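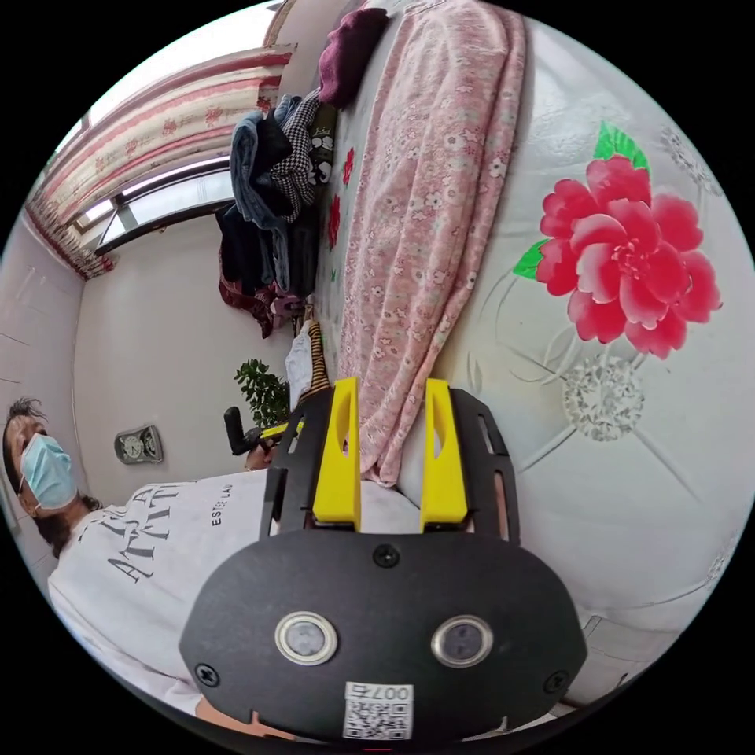 Domestic Textiles Group, Department of Household Studies, Flarkport

Print this page | E-mail this page

4. The bed in daytime

4.1 What the bed is for

In the interviews, every household told us that the bed was for sleeping. The diaries disagree. Over the study period our 17 households made 235 diary entries in which a bed was the main thing being written about, and in most of them the bed was working as a table, a shelf, a sorting bench or a place to put something down while looking for the place to put it. Sleeping comes up mainly as the event that forces everything else to move.

We should say what we mean by daytime. The diaries ran from the moment the first person in the home got up until the moment someone wanted the bed back. In the Ander homes, where several people worked evenings, this could mean a working day for the bed that ended well after midnight. In the Ladefoged Court apartments it was usually over by ten.

Section 3 dealt with the closet and the chair. The chair, readers will remember, was found to be full. This section takes up what happens next.

4.2 Covers and piles

Two kinds of cloth share a bed during the day, and the literature on laundry has tended to see only one of them. There are the covers, which belong there, and there are the clothes, which are visiting. Figure 5 shows both at once.

Figure 5. Bed by a window in daylight. A pink floral blanket lies in long folds over the bed, with a peony-printed bedspread to its right. A pile of clothes, with blue denim and a houndstooth cloth in it, sits toward the top of the bed.

The blanket in Figure 5 is in the condition our coders came to call "down but not done." It is on the bed. It would keep a person warm. It has not been squared to anything, and its edge is bunched, and the quilted bedspread next to it has a large red peony that would presumably look well in the middle of a made bed. Our coding sheet had originally offered two boxes, "made" and "unmade," and the coders came back after the first week asking for a third. We gave them five. The final scheme runs from flat, through down but not done, pushed back and heaped, to absent, the last being for beds whose covers were in the wash or on the sofa with a teenager inside them.

Agreement between coders was good at both ends of the scale and poor in the middle. One coder held that any blanket with a visible fold was pushed back. The other had been raised in a household where a fold was a courtesy. We settled it by asking whether a person could sit on the bed without first moving the blanket, and this worked well enough that we used it for the rest of the study, though it means that our scale now measures sitting.

The clothes were harder. A pile on a bed may be clean, worn once, waiting to be mended, waiting to be given away, or in the process of being packed, and a photograph will not tell you which. The pile in Figure 5 has denim, the houndstooth, a black item with a white cartoon print and several darker garments, and from the figure alone we could make a fair case for any of the five. The diaries help, where people kept them. What they show is that the person who made the pile can nearly always say what it is, and that other people in the home are nearly always wrong. In one Hinham household a pile identified by its owner as "clean, to go up" was washed twice by somebody else before it went anywhere.

We therefore coded piles by what was said about them, and coded covers by what we could see. The two scales do not line up, and we have stopped trying to make them.

4.3 Order of work

Given a blanket and a pile on the same bed, which gets dealt with first? We had expected the pile. Household manuals from the Flarkport library collection are firm on the point: clear, then straighten. Several of our participants repeated the rule to us in those words, in kitchens, at some distance from the bed.

In practice three routes were common. In the first, the pile was moved to the chair, the blanket was straightened, and the pile was moved back to the bed. Participants who took this route described the bed as made, and on our scale we were obliged to agree with them. In the second, the blanket was folded or pulled up around the pile, so that the clothes ended the job on an island of bedspread with smooth cloth on every side. The third route was to fold the clothes first, on the bed, using the blanket as padding, then carry them off, by which time the blanket had been knelt on and had to be started over.

The third is the manual's route, more or less, and it was the slowest. We timed 60 episodes in which a participant set out to clear and make a bed that had both kinds of cloth on it. The clearing took longer than the making in nearly all of them, and the longest single delay inside the clearing was the decision about things worn once. These have no proper home. They are too clean for the hamper and too experienced for the drawer. Denim is the standing case, and jeans went back on the chair in every house we visited, including the two that had no chair and used the end of a banister.

Knitwear was treated with more respect and moved less often. Participants would work around a sweater for several days, lifting it when the covers were changed and setting it back near the head of the bed. Asked about this, they mentioned cold mornings. The diaries were kept in October, and we would not want to push the finding into July.

4.4 Large cloth, short arms

A blanket is an awkward thing to fold alone. It is wider than most people's reach, and the bed, which ought to help, holds the far side down just when it is wanted up. Of the methods we watched, the most reliable was to halve the blanket lengthwise on the bed while walking along one side, then fold from the foot. The least reliable was to hold two corners at chin height and shake. This was also the most popular.

Pattern made some difference. On a plain blanket, participants lined up edges. On an all-over print, such as the dense small flowers on the blanket in Figure 5, they reported that it was hard to tell whether the thing was straight and that they had decided it was. Bedspreads with one big motif had the opposite effect. People in the Ladefoged Court group would tug a spread back and forth until the flower or medallion sat where they thought it should, and two couples disagreed over where that was. We did not record the disagreements in full.

Beds placed against a wall or close under a window, with one long side out of reach, were folded from the near side only. The far side was described as "fine." We looked at some of the far sides. They had the socks.

4.5 Limits

Three cautions apply to this section. The first is that people tidy for visitors, and we were visitors, with clipboards. Beds coded flat were far more common on the first visit to a home than on any later one, and by the last visit participants in Ander were handing us things to hold.

Second, our scale has no place for small objects. Beds also hold chargers, combs, receipts and parts of other things, and these were entered under "other," a column that grew until it needed its own page. Someone should study it. We have the page and would be happy to send it.

The third concerns soft toys and pets, which were left out by agreement at the start. With pets this proved easier to write down than to carry out, and in four homes the coders waited in the hall until the bed was free.

The next section follows the clothes from the bed to the drawer, for the cases in which they got there.

Print this page | E-mail this page

Domestic Textiles Group, Department of Household Studies, Flarkport. Questions about this paper may be sent to the group office. Text and figures copyright the authors. All rights reserved.
Back to top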